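From: Lungile Ndlovu
To: Sitenero paper conservation and bookbinding list
Date: 11/12/2018
Subject: Re: Grain direction in mixed stock, and whether to refold

Adams wrote:

> We have a set of parish newsletters to bind, sheets of ordinary office
> paper folded once and gathered into sections. Half of the run folds
> cleanly. The other half cracks along the fold and the sections will not
> lie flat. I assumed the bad half was cheaper paper, but the weight is
> the same and it all came from Foscombe on a single order. The spine
> also swells badly after pasting. Is this a grain problem, and if so can
> anything be done short of reprinting? I would also like a test for
> grain that does not involve wetting the originals.

Yes, it sounds like grain. Same weight and same supplier does not mean same grain. Mills cut sheets from a wide roll, and the fibers tend to line up with the direction the roll traveled. Depending on how the sheets are laid out across the roll, the grain ends up parallel to the long edge or to the short edge. Most letter size copy paper is grain long, which is what copiers want. Fold that sheet in half to make a small booklet and the fold runs across the grain. If part of your order was filled from a larger size cut down, the grain could easily be turned in that part.

The symptoms fit. Folding across the grain breaks fibers along the fold, and on a toned or heavily printed area the break shows as a white line. The leaves are also stiffer in the turning direction, so they stand up when the book is opened.

On testing without water: the bend test is enough for most office stock. Take one sheet and bring two opposite edges toward each other without creasing. Let it spring back, and do it a few times to get a feel for the resistance. Turn the sheet a quarter turn and repeat. The direction with less resistance has the grain running parallel to the curve's axis, that is, parallel to where the fold would be. Use a full sheet. A square is better still, as a long sheet bends more easily one way simply from its proportions, and this misleads people more often than anything else in the test.

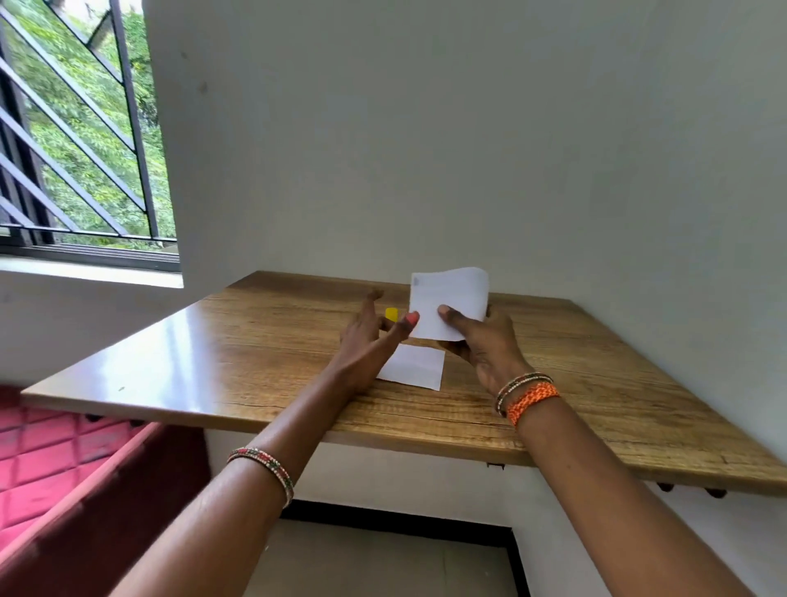

If the bend test is not conclusive, use the strip test. Cut 2 strips from a waste sheet, one parallel to the long edge and one parallel to the short edge, both the same width and length. Mark them in pencil before cutting, or you will lose track. Hold them together at one end, flat, one on top of the other, and let the free ends hang out horizontally. Then swap which strip is on top. The strip cut along the grain stays up better. When the weaker strip is underneath the pair separates; when it is on top it rests on the other and they stay together. This uses a waste sheet but no water.

The tear test works but is less tidy. A tear with the grain runs fairly straight and a tear across it wanders. I would not rely on it for short-fibered recycled paper, which wanders both ways.

The fingernail test (pinching along two adjacent edges and looking for ripples) is often recommended. It marks the sheet, and on calendered stock I get an unclear result too often to bother with it.

Test several sheets from different parts of the pile. With a mixed order I would check the top, the middle and the bottom of each ream. Reams are normally consistent within the wrapper. If the wrapper survives, look at the label: some mills underline the dimension that runs with the grain, or print the abbreviations LG or SG.

As to what can be done. I see two options.

The first is to stop folding the bad half. Trim the folds off and bind everything as single leaves with a double-fan adhesive binding, using PVA thinned only slightly. You need enough inner margin. We lost nearly 15 mm on a similar job in April once the folds were removed and the back was squared up, and the text sat uncomfortably close to the spine. Measure first. Note also that this does not cure wrong grain, it only removes the crease. Leaves with grain running head to tail will behave and the others will still cockle near the adhesive.

The second is to keep the sections and reduce the damage. Score each sheet with a bone folder against a straightedge before folding, fold toward the raised side of the score, and press the sections under weight overnight. Sew them, and keep moisture away from the spine. The swelling you describe comes from wheat paste. Paper expands mostly across the grain, so with the grain running at right angles to the spine, the spine edge tries to grow lengthwise, cannot, and waves. Use PVA on the spine, or a dry mix, and apply it thinly with a stiff brush.

For newsletters that will be handled now and then I would take the second option. I used it for the Ronudholm minute books, which ran to 100 sections, and they open well enough.

Board and endpapers must have the grain running head to tail whatever you decide about the text block. If the boards are wrong as well, no amount of pressing will keep the covers flat. Cloth should follow the boards.

One question back. Are the cracked folds only on pages with solid toner coverage? If they are, some of what you are seeing may be toner flaking, which occurs even with correct grain. Fold a blank sheet from the same pile and compare the two under a loupe.

Lungile Ndlovu

3 replies in this thread | Share (0)

Messages remain the copyright of their authors. Contact the list owner | Back to top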